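Flesex Connector for Java: Frequently Asked Questions

These questions come from the support inbox and from people setting up the connector for the first time. They apply to the 2.x line unless an answer says otherwise.

What does the connector do?

It lets a Java web application read published content from a Flesex repository. You add one dependency, point it at your repository and ask for pages or components by ID or by path. It does not write content back. For that you need the Skotard publishing tool, which has its own documentation.

Which Java versions are supported?

Java 11, 17 and 21. Java 8 worked with the 1.x line, but we stopped building for it when 2.0 came out in June. If you try to run 2.x on Java 8 you will get an UnsupportedClassVersionError at startup.

Do I need Maven?

No. Most of our users have Maven and the sample project is set up for it, but Gradle works the same way. If you have neither, you can download the jar and its dependencies as a zip and put them on the classpath yourself. Check the list of transitive dependencies in the zip, as two of them often clash with older logging jars.

Where do I put the configuration?

In a file called flesex.properties at the root of your classpath. In a normal Maven layout that means src/main/resources. Environment variables with the same names, in capitals and with underscores, override the file.

The connector starts but every request returns a 401. What is wrong?

Usually the client secret. It is shown once, when you create the client, and a trailing space gets copied along with it more often than you would think. Paste it into a plain text editor first. If the secret is right, check the server clock. Tokens are rejected if the two machines disagree by more than 128 seconds.

Can I run it against a repository in the cloud?

Yes. Open the repository port to the application server only, and use the internal host name if both machines are in the same network. Going out through the public address and back in again works, but every call is slower and you may pay for the traffic.

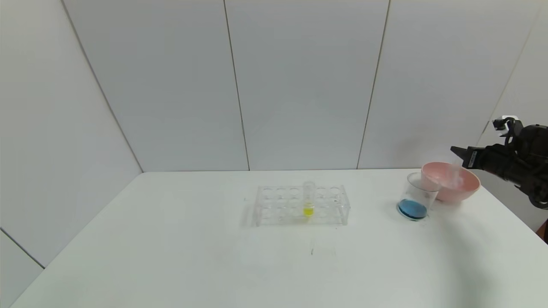
If you have a load balancer in between, set its idle timeout higher than the connector's keep-alive. Otherwise the balancer closes connections that the connector still believes are open, and you will see a "connection reset" in the log on the first request after a quiet period.

How large is the cache, and can I change it?

The default is 2,000 items, kept in memory. Set cache.max.items to change it. Ramil Lumanlan tested the default with the Macapagal sample site, which has 2,743 items, and saw the navigation pages being dropped and reloaded all day. If your site is a little over the limit, raise the limit.

Published changes do not show up. Why?

The connector is probably serving them from the cache. Items expire after 100 seconds by default. You can shorten that, or turn on cache invalidation so the repository tells the connector when something has changed. Invalidation needs a message queue. We support Pretetti and anything that speaks JMS.

Does it work with Spring Boot?

Yes, with the separate starter module. Leave out the plain dependency if you use the starter, or you will end up with two client beans and a startup error about an ambiguous match.

My IDE marks the imports as missing, but the build works on the command line.

Reload the Maven or Gradle project from inside the IDE. If that does not help, close it, delete the IDE's own project files and import the folder again. Your source is not affected.

How do I turn on debug logging?

Set the logger com.flesex.connector to DEBUG. This writes full request URLs to the log, so turn it off again in production.

Who do I contact about a bug?

Open a ticket in the issue tracker. Include the connector version, the Java version and the full stack trace as text. Rodel Barredo looks after the tracker and will ask for these if they are missing. Remove client secrets before you attach a configuration file.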